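How to get creases out of a tablecloth without taking it to the laundry

A cotton or mixed-fibre cloth that has been folded in a drawer for months will hold its fold lines long after it goes on the table. The steps below work for most everyday cloths. Old linen needs a little more patience and has its own section further down.
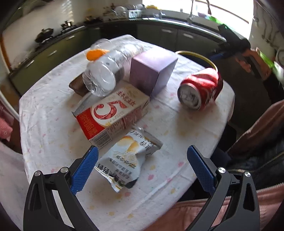

What you need

An iron with a steam setting
A spray bottle filled with plain water
A clean bath towel
A wide ironing board, or a table you can pad with a folded blanket
A clothes airer or a long rail

Check the label first

Look for the small iron symbol. One dot means a cool iron, two dots a warm one and three dots a hot one. A crossed-out iron means no ironing at all, and you should go straight to the part about steaming. If the label has been cut out, start cool and test a corner of the hem on the wrong side.

Printed cloths should be ironed on the back. Some prints sit on top of the fabric and can go shiny or stick to the iron. Wipe-clean cloths with a plastic coating should not be ironed directly on either side.

Step 1. Wash it, or at least damp it

Creases come out of damp cloth far more easily than dry. If the cloth is due a wash, wash it, use a gentle spin and take it out of the machine as soon as the cycle ends. An hour in the drum will put in a new set of creases.

If it is clean already, lay it out and spray it evenly until it feels cool to the hand but does not drip. Roll it up loosely in the towel and leave it for 20 minutes so the water spreads through the fibres.

Step 2. Stretch it by hand

Ask someone to hold two corners while you hold the other two. Pull gently along the length, then across the width, then corner to corner. Lesia Semeniuk, who ran the linen room at the Weltby guest house when I worked there, had us do this with every cloth before it went near an iron. It pulls the hems straight, and a straight hem saves a lot of trouble later.

A round cloth has no corners, so fold it in half, hold each end of the fold and pull only lightly. Round cloths go out of shape if you tug them on the slant.

Step 3. Iron from the middle outwards

Set up with a chair on the far side of the board to catch the finished part and keep it off the floor. Start in the middle of the cloth and work towards the edge in long, slow strokes. On a round cloth, turn it a little each time, like slices of a cake. Lift the iron and put it down again when you change direction.

Leave the hem until last. Press it from the inside edge out, and go slowly where there are double layers.

For a stubborn fold line, spray it again, lay a damp tea towel over it and press for a few seconds with the iron held still. Repeat once or twice. A line that stays after that is usually wear in the fibres and will soften with washing.

Step 4. Let it cool

Warm cloth creases again very quickly. Hang it over the airer for at least ten minutes before you fold it or put anything on it.

If you have no iron

Put the damp cloth on the table, smooth it outwards with the flat of your hands and leave it overnight. Fold lines drop a good deal this way, though they rarely go completely. Keep the surface underneath in mind, as bare wood may mark. Put a waterproof cover down first.

A hand steamer also works with the cloth on a rail. Hold the bottom edge taut with your free hand and move the steam head down slowly.

Old linen

Linen wants to be properly damp and the iron hot, if the fabric is sound. Hold thin patches up to a window before you begin and keep off them with the point of the iron. Starch gives a crisp finish, but wash it out before storing the cloth for any length of time.

Storing it

Roll the cloth round a cardboard tube with acid-free tissue between the layers. If you only have a drawer, fold it in thirds and change the fold every few months - I do mine in August, when the winter cloths come out for airing.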